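**Reheating corn in a toaster oven without drying it out**

**trimik_user** – Tuesday, 7:40 pm

Cooked corn on the cob, refrigerated overnight. Small toaster oven, a Sadari, rated 1000 W. At 180 °C the outer kernels go leathery before the core is warm. I don't own a microwave and don't want one. What settings are people using?

**Fergus Sutherland**

Lower the temperature and wrap the cob. Foil, shiny side in or out makes no difference. 150 °C, 9 minutes, turn it over, then the same again. A teaspoon of water inside the foil before you seal it.

The thermostat on small ovens cycles widely, so the dial is a suggestion. Get an oven thermometer and check yours.

**hsieh_kitchen**

Disagree on the foil. It slows heating and you end up steaming the corn, so you may as well use a pot. Brush with butter, leave it bare, middle rack, 200 °C for a short time. The fat limits surface drying.

**Fergus Sutherland**

Fat slows the drying a bit. It doesn't fix a cold core. In a small cavity the cob sits close to the element, and 200 °C bare is how you get the leathery kernels in the original post.

**Nermin Tekin**

You are both assuming the corn starts at fridge temperature. Leave it on the bench while the oven preheats and the problem mostly goes away. I also cut each cob into 2 pieces. More cut surface, but the ends heat through faster.

Keep foil well clear of the elements. The Isska manual is clear on that point and I expect the Sadari one is too.

**trimik_user**

Preheating was the step I skipped. Tried Fergus's method with halved cobs and the colour and texture are much better. The ends are slightly soft, which I can live with.

**hsieh_kitchen**

Soft ends are the steaming I mentioned.

**Nermin Tekin**

Then open the foil for the last 2 minutes. Bench photos, same brown top in all of them:
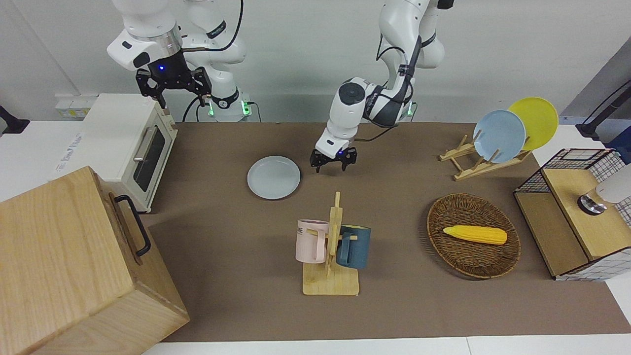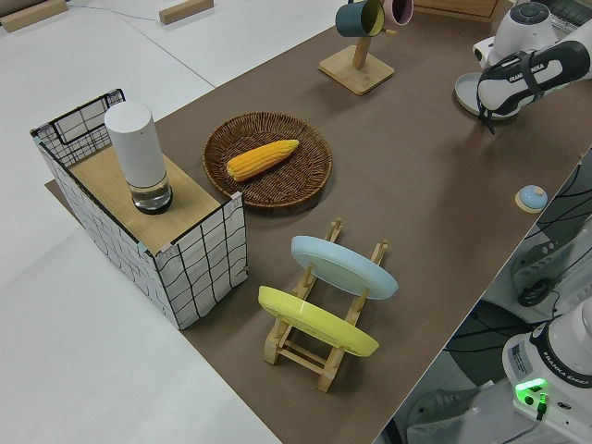
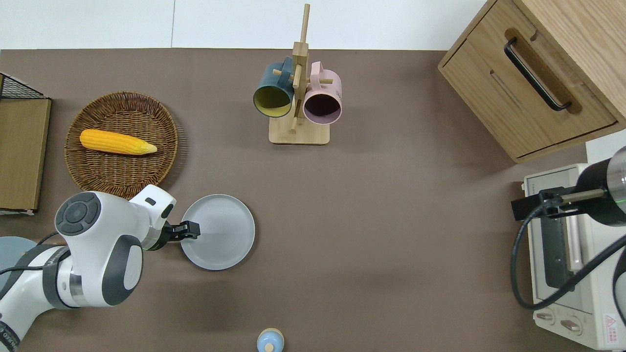
**trimik_user**

Does salt go on before or after reheating?

**Fergus Sutherland**

After. Salt draws moisture out of the cut ends while the corn heats, and most of it washes off into the foil anyway.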